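Do you need the good cutting board?

My old board split in the spring, right down a glue line, and I have been cutting onions on the two halves ever since. One half for meat, the other for everything else. It works better than it should, and it has made me slow to buy a new one, which is how I ended up reading far too much about cutting boards.

If you haven't looked lately, the prices are something. A plain maple board from Danko is $50. The same size from Himau is $195, and as best I can tell the extra $145 gets you a groove around the edge and a card telling you how to feel about the grain. Himau also sells its own oil, in a 19-ounce can, with a warning that other oils "may not honor the wood." I've been rubbing drugstore mineral oil into wood for most of my adult life and the wood has never complained.

The claim I keep running into is that an expensive board keeps your knives sharp. There's a grain of sense in it. Glass is awful for an edge, and I gave away a glass board years ago because the noise alone was ruining dinner. But from there the sellers jump to saying that one maple is kinder to a knife than another maple, and I'd like to see somebody show that. Himau's page has 1,650 reviews. I read a lot of them one night in October when I should have been asleep, and most were written within a week of the box showing up. People like the smell. They like how heavy it is. Fine, so would I, but how does anybody know in a week what a board does to a knife?

Then there's the germ business. One site tells you wood is filthy and you must have plastic. The next tells you plastic is filthy and you must have wood, and both of them happen to sell the thing they recommend. I wash mine with hot water and dish soap, stand it on edge to dry, and try not to cut chicken and lettuce on the same half. I don't have a lab in my kitchen and neither do the people writing those pages, as far as I can see.

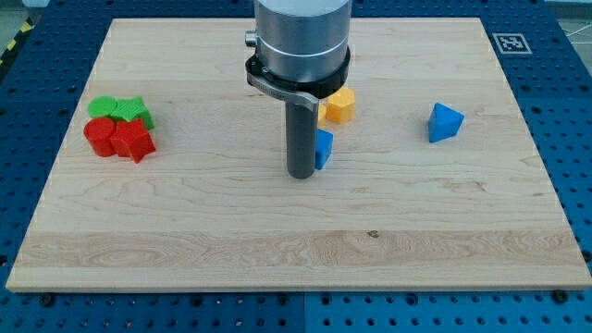 Light-colored planks, maple or something like it.

What bothers me more is the word "heirloom." Nikirel puts it on everything now, including a cheese board I could hide under a dinner plate. My grandmother had one board in her whole life that I know of. It was a slab with a dip worn in the middle, it had no name burned into it, and when she died it went out with the kitchen trash because not one of us thought to keep it. I do regret that a little. I don't think a logo would have saved it.

I went over to the kitchen store in Travalcombe to put my hands on a few. The Himau was nice. I'll give them that. It was flat, it was heavy, and the edges were soft where you pick it up. The Danko was also flat and heavy. The edges were a bit sharper, and five minutes with sandpaper would fix that. The clerk told me the Himau would last forever. I asked how long they'd been making them, and she had to go look it up, and then another customer needed help with a toaster and I never did hear.

End grain is the other thing they'll try to move you up to, and I'll admit those checkered ones look great. They're also more glue than I care to trust, given how my last one went. Maybe I left it in a wet sink too often. My sister says I did.

So I haven't bought anything. The Danko goes on sale before the holidays, or it did last year, and I can wait. Meanwhile the meat half has started to warp a little, so I've put a folded dish towel under it.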